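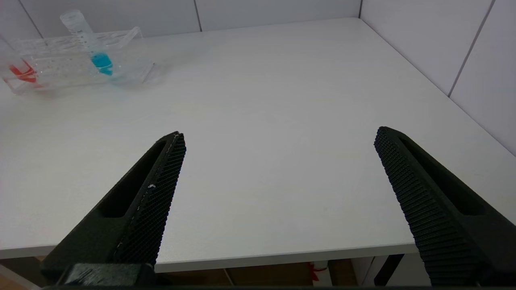
Tubes in a clear rack on a white tabletop.

Cloudy tincture after adding water – is it spoiled?
Posted in Herbal Preparations, January 2, 2020

I made a hemp flower tincture in strong food-grade alcohol and strained it through a coffee filter. It came out clear and dark green. I wanted something less harsh to take by dropper, so I thinned part of it with boiled and cooled water, going by a dilution table in the Nijs handbook. It turned milky within seconds. The undiluted part is still clear. Is the milky part safe to keep, and can I get it clear again without starting over? The flower was bought dried from Rurport and it has been stored in a closed jar. No mould or odd smell.
hedgerow303

Roel Van Beek
The cloudiness is resin and waxes coming out of solution. Cannabinoids, terpenes and plant waxes dissolve well in strong alcohol and very poorly in water. When you lower the alcohol content they separate as fine droplets, and those scatter light. Aniseed spirits do the same thing when you pour water into them. It is no sign of spoilage.

Dose is the larger concern. The droplets will slowly join up and stick to the glass or form a ring at the top, so one dropper may hold very little and the next a good deal more. Shaking helps for a short time only.

To get it clear, add more of the original strong alcohol a little at a time, swirling between additions. It usually clears somewhere above 60 per cent by volume, though this depends on how much wax you extracted. Do not filter the milky part. You would be leaving the resin on the paper, and that is the part you wanted.

For the next batch, put the undiluted tincture in the freezer overnight and filter it while cold. This removes much of the wax. It will still cloud if you add enough water, as the cannabinoids themselves do not dissolve in it. 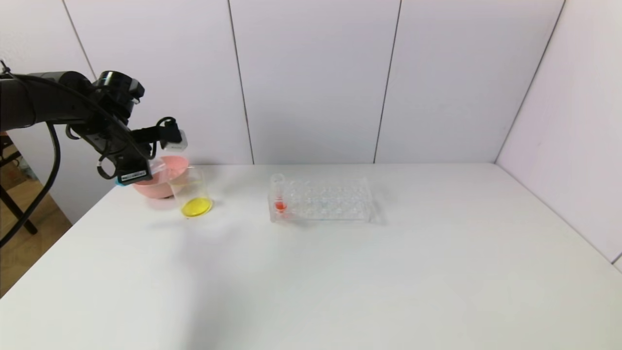 Bowl, beaker and tube rack at the back of the table.

marlpit
Mine does this every time, I just shake it and drink it. Never had a problem. I use a Fuseo bottle with the rubber top and it gums up after a bit, so rinse it with alcohol and not water.

Jikus
Agree with Roel on the cause. If the taste is the only complaint, leave the stock bottle at full strength and dilute each dose in the cup just before taking it. Drink it straight away and rinse the cup with 2 small mouthfuls of water, as some of it clings to the sides. A fatty drink such as whole milk holds it better than water does.

On keeping: at 50 per cent alcohol I would not expect anything to grow, but you have not said how far you diluted. Below 20 or so I would not store it at all. Write the final strength on the label – you will not remember it in February.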